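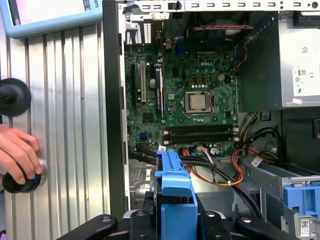

Photo: Mali Gronow / Torura

Workshop tips: giving an old desktop a second life as a backup box

A desktop tower that is too slow for daily use is often fine for holding copies of family photos, tax papers and school work. The jobs below need a screwdriver, a clear table and most of an afternoon.

Before you open it

Shut the computer down from the menu, switch off the power supply at the back and pull the plug. Then hold the power button in for five seconds. Lay a bath towel on the table if you care about the table.

Take a picture of the cables at the back with your phone. Do it again once the side panel is off. Two pictures will save you more time than any manual, especially if the phone rings halfway through.

Touch bare metal on the case before you touch anything inside, and again each time you come back from the kitchen. Carpet and wool socks are the worst mix for static. Work barefoot or in rubber-soled shoes.

Dust

Use canned air in short bursts and keep the can upright. Hold the fan blades still with a finger while you blow. Do this outdoors or in the garage – a tower that has stood on the floor next to a dog bed can hold a surprising amount of hair. A soft, dry paintbrush gets into the corners. Do not use the household vacuum inside the case.

Wipe the outside with a damp cloth and a drop of dish soap. Let the case dry before the panel goes back on.

Screws

Keep an egg carton for screws and write on the lid which cup is which. Drive screws and case screws often look alike but have different threads, and forcing the wrong one will strip the hole. If a screw is stiff on the way in, back it out and start again by hand.

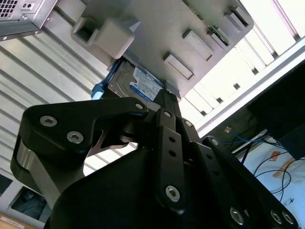

Handle hard drives by their sides and keep your fingers off the circuit board underneath. Set them down flat and gently. A drop of a few inches onto a hard bench can finish a drive that has run for years. Many trays have small rubber washers at the screw holes. Keep them, as they cut down on humming.

Label each drive before it goes in. A strip of masking tape with the month and what is stored on it is enough. Put the same words on a card and tape the card to the inside of a cupboard door. Mine says July, photos and scans.

Counting what you have

It helps to know how many files you start with. My photo folder held 2,437 pictures. After I took out the duplicates and the blurry ones there were 2,212, and the whole lot copied over while I made supper. Check the number on the new drive against the old one before you delete anything. 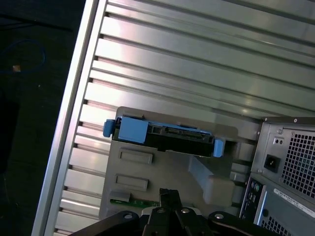 Gwion Pumphrey
Home and Workshop Editor

Cables

Push connectors in straight and pull them out by the plug, never by the wire. If one has a small metal clip, press the clip first. Tie spare cables out of the way of the fans with the twist ties from bread bags. Leave a little slack at each end.

Where to keep it

Pick a dry spot with a few inches of clear space behind the fan. A shelf in a hall closet works if the door is left open when the computer is running. Keep it off basement floors – one leaking water heater is all it takes.

Run the backup on the same day each week. We do ours on Tuesday after the trash goes out. Keep one more copy at someone else's house. Siwan Lloyd wrote in to say she swaps drives with her sister in Clalterlow, and each keeps the other's in a cookie tin lined with a dish towel.

Getting rid of old drives

Erase a drive before you give it away. If it no longer runs, take it to an electronics recycling counter and ask whether they shred. Do not put it in the household trash, and do not leave it in a box in the garage with the paint.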